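# Plisgate open day: your questions

I've had the same handful of emails over and over since we put the posters up, so I've gathered the answers in one place. If yours isn't covered, write to me (Isla Merrick) at the Plisgate desk and I'll add it. 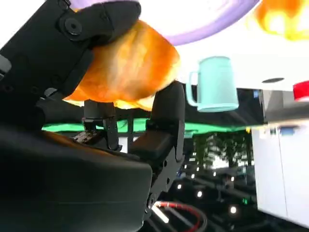
Most of you want to know what you'll get to see and whether you can have a go, so I'll start there.

**What will the robot be doing?**

Kitchen jobs, mostly. It picks up bread and buns, moves mugs, and puts things on plates. Eilif Backlund runs the morning demonstration and Felicidad Gatchalian takes the afternoon one. They don't do quite the same routine, so stay for both if you can!

**Can I drive it myself?**

Yes, after each demonstration. You get a hand controller and a few minutes to try picking something up. It's harder than Eilif makes it look – my first go ended with a mug on its side and a lot of laughing from the next bench. There's a queue, and we can't book slots for you.

**Is it working by itself, or is someone steering?**

Bit of both. In the first half of each demonstration a person steers it, and in the second half it runs on its own. Felicidad will say out loud when she lets go of the controls. If you miss it, ask her, she likes being asked.

**Does it drop things?**

Oh yes. Grip too softly and the bun slides out, grip too hard and you've got a flat bun. Getting that right took us most of May.

**Can we eat the buns?**

Please don't eat anything off the robot's table. There'll be tea and proper cake by the entrance.

**How long does it last?**

Each demonstration is 60 minutes including questions. Come and go as you like, only keep to the back if you arrive halfway through.

**Do I need a ticket?**

They're free, but we do need you to have one. The hall holds 300 and last time more than 400 people asked, so if your plans change please hand yours back.

**Is it all right for children?**

Very much so. Under-eights need a grown-up with them at the rail. The arm moves slowly while visitors are in, but elbows and scarves must stay on your side. It isn't loud, if that's a worry – the fans hum a bit.

**Can I take photos?**

Of the robot, as many as you want. Ask before you take one of other visitors, and no flash please, it upsets the cameras.

**What else is on?**

Ronaldo Lumanlan is bringing the Cruzado sorting machine over from Allholm, and Ronaldo Umali has a table where you can take an old gripper to bits. (Two Ronaldos, yes. Say "sorting" or "screwdrivers" at the desk and we'll point you to the right one.)

**Where do I park?**

Use the Prirgate car park and walk the 200 metres along the lane. The spaces by our front door are for blue badge holders.

Last updated 7 November 2022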